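Clodik Helpdesk
Ticket 377
Category: Rooms and furniture
Location: Dollero House, activity room
Subject: Tablecloth slides and takes the basket with it
Priority: Low
Status: Closed

Original report

The checked cloth on the low table will not stay put. Whenever a basket is pulled towards the person using the table, the cloth comes with it, and everything else on the table moves as well. This morning the vase went over. It did not break but there was water on the cloth and on the floor, and the cloth had to come off to dry.

It happens with a light basket and with a full one. It did not happen before the cloth was washed in June. The table itself does not move.

We use the table for folding and sorting, so things are dragged about on it all day. Please can it be fixed or the cloth changed.

Update 1, 10.15

Went up to have a look. Table is level and all four feet sit on the floor, no rocking. Took the cloth off and wiped the top with a damp cloth and a drop of washing-up liquid. There was a film of something on it, probably spray polish. Dried it with a tea towel and put the cloth back.

Test: basket with one folded cloth in it, placed in the middle, pulled by one handle towards the front edge. Cloth moved with it straight away. Cleaning the top has made no difference that I can see.

Update 2, 10.50

Checked the underside of the basket. There is a moulding ridge along the bottom, and at one corner it is rough enough to catch a thread. Rubbed it down with fine sandpaper until it felt smooth to a fingertip, then rinsed off the dust.

Repeated the test. The basket now slides more freely when it is nearly empty. With more in it the cloth still comes along, but later. So the rough corner was part of the trouble and there is something else as well.

Update 3, 11.30

Tried tablecloth clips from the kitchen drawer. They hold well, but they stick out past the edge and catch on sleeves. One came off in the first few minutes and ended up under a chair. Took them all off again. Please don't put them back.

Also tried folding the overhang under at the front. It looked neat and came loose on the second pull.

Update 4, 13.20

Found a roll of Mandex grip liner in the cupboard, the open mesh sort for drawers. The roll is 600 mm wide. Cut one piece 100 cm long and laid it in the centre of the table, then the cloth on top, smoothed out from the middle towards the edges. The liner must be well short of the table edge or it makes a bump where the cloth folds over.

Put things back as they are normally set out: basket in the centre, flowers near the far edge, the little framed card flat beside the vase on the left. Left it like that for the afternoon. 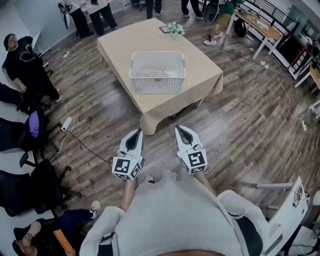

Mahlangu

The setup above is the one to copy if the table has to be laid again. Cloth hanging over the edges, white basket in the middle with the pink cloth folded inside it, and the vase kept well back. Please leave the card lying flat. When it was propped up against the vase it was the first thing to fall.

Did 43 pulls from the front edge, first with the single folded cloth and then with the basket filled with towels. With the single cloth there was no movement at all. With the towels the tablecloth crept a little and left one crease in front of the basket, which smoothed out by hand. The vase stayed where it was throughout.

Two other things while I was in there. The power strip by the left wall is all right where it is, but the adapter on the floor to the left of the table is easy to tread on, so mind it when you come round that side. And if the fan is on, have it facing away from the table – it lifts the overhang.

Reply from reporter, 15.40

Much better, thank you. Used it since lunch and nothing has gone over. Is the liner all right to go in the machine with the cloth?

Update 5, 16.05

No, take the liner out first. Rinse it in the sink and hang it over the rail, it dries quickly. Leave fabric softener out of the wash for the cloth. I asked what went in last time and it was a full cap, and I think that is why it turned slippery. Next wash will show.

Liner offcuts are on the top shelf of the cupboard. Closing this one. Reopen it under the same number if the cloth starts to slide again.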